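About Rarnholm Tables

Rarnholm makes and refinishes large work tables for schools, kitchens, studios and shared workrooms. Our shop is in Broltongate.
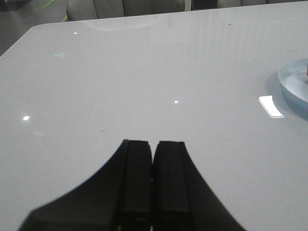 Anayeli Tovar wrote to us in January that she had wanted a white table for years and kept being talked out of it, and that the shine was the part she liked best. She asked whether a glossy top would be a nuisance to keep up in a room where people work all day. It's the question we get most, so a good part of this page is given over to it.

What we make

Most of our tables are white with a smooth, glossy top and rounded corners. We also do a satin top and a gray one. Customers order white for sewing, paper work, sorting small parts and serving food, where it helps to see what is on the table. A dropped pin or a crumb shows up right away.

A glossy top reflects the lights over it. Some people like that and some don't. If you read or draw at the table for hours, ask for a satin sample before you order. We mail samples at no charge and you can keep them. Try the sample under your own lights, at the time of day you'll use the table most.

The standard range has 4 sizes. The largest is called the Nicholas and seats up to 7 people. It doesn't fit through every door, so please measure the door, the hallway and any turn on the stairs. Legs are packed separately and go on in the room.

Keeping the top clean

Wipe with a soft cloth and warm water with a little dish soap. Wipe again with clean water and dry it. Drying matters more on a glossy top than on a satin one, as water spots show when light hits them from the side.

Don't use scouring powder, steel wool or the green side of a sponge. Marker usually comes off with rubbing alcohol on a cloth. Tape glue takes longer. Lay a cloth with cooking oil over it for ten minutes, then wash as usual.

Put a board or mat down for cutting, and a trivet under anything from the stove. Fine scratches will come with use. They are hard to see from a chair and easier to see from the doorway in the evening.

Refinishing

We take back our own tables for refinishing at any age. We take other makers' tables if the top is flat and the edge is sound. Send a note with the length and width and say what has been used on the surface. Wax and silicone polish have to come off before we can do anything, and that adds to the price.

Refinishing takes 3 weeks in the shop. We don't lend tables in the meantime.

Who works here

Telmo Soler runs the shop and does the final check on each top. Itzel Tlapale handles finishing and color matching. Chathurika Jayasinghe answers the mail and books deliveries. Kiprono Mussa drives the truck and sets up the tables.

We began as the furniture side of Stimura, a store fixture business, and took our own name when the fixture work ended. Tables from the Stimura years have a brass tag under one end. We still stock feet and bolts for them.

Visiting

The shop is at 2903 Nicholas Road, Broltongate. We're open mornings until noon, and afternoons if you write ahead. Finished tables are at the front and you're welcome to sit at them. Bring your measurements, and a chair if you want to check the height against it. Parking is behind the building, next to the loading door.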